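Soledad Gallardo opened her first Wollico shop with 80 pairs of gloves and a borrowed till. She now looks after 5 branches, and she still serves on the floor every Thursday.

"You can't learn a shop from a spreadsheet," she told me, already laughing. "I want to hear what people mutter when they put something back on the shelf!"
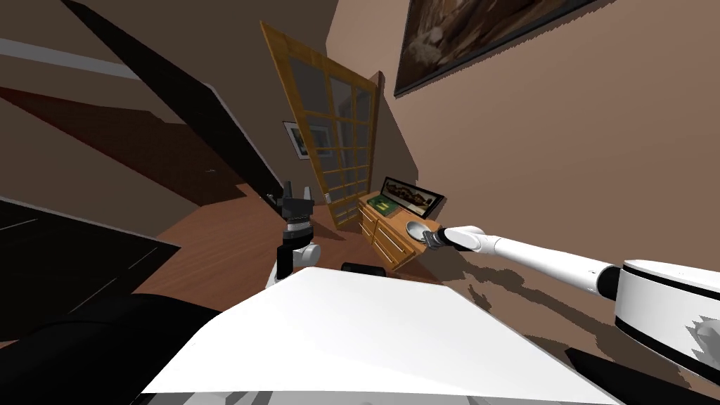 Those mutterings led to the repair counter, which opened in the Gusen branch last September. Customers bring in worn gloves and scarves, pay a small fee and chat while the mending is done. It took 261 jobs in its first month — far more than Gallardo had hoped for.

"Samer said we'd need a second chair, and we needed four," she said. Samer Majali runs the counter and trains new starters on it, a week before they ever touch a till.
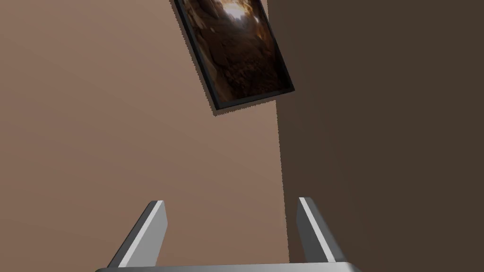

*Two grey gripper fingers, with the corner of a room behind.*

I asked what comes next. "Jevar," she said at once. "Smaller shop, bigger counter — and I've already picked the chairs."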